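How a Robot Learns to Fold a Towel

A robot does not know what a towel is. It must learn from many examples, the same as you learned to tie your shoes. At the Maltstead workshop, people make these examples with a gripper. A gripper is a kind of robot hand, and a person can hold it. It has a camera on it.
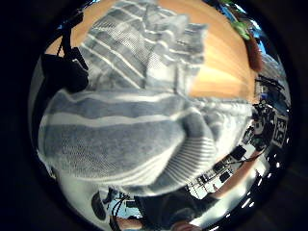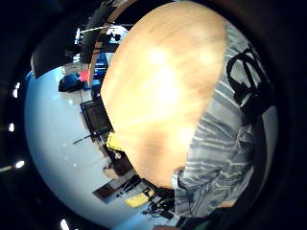

What does the camera see?

The camera has a very wide lens, so straight things look bent. In the first picture there is a towel with blue and white stripes. In the second picture the wooden surface is very close and looks blurred. You can also find a person in a striped shirt.

Why so many examples?

A towel is difficult — it can lie in a new shape every time. One example is not enough. Štefánia Gajdoš plans the work, and she wants 600 examples before the end of August. Until now the team has 207.

What happens next?

A computer studies the pictures together with the movements of the gripper. Step by step, it looks for what belongs together. Then a real robot tries.

Try it at home

Fold a towel with only two fingers of each hand. Do it five times. Did you move the same way every time?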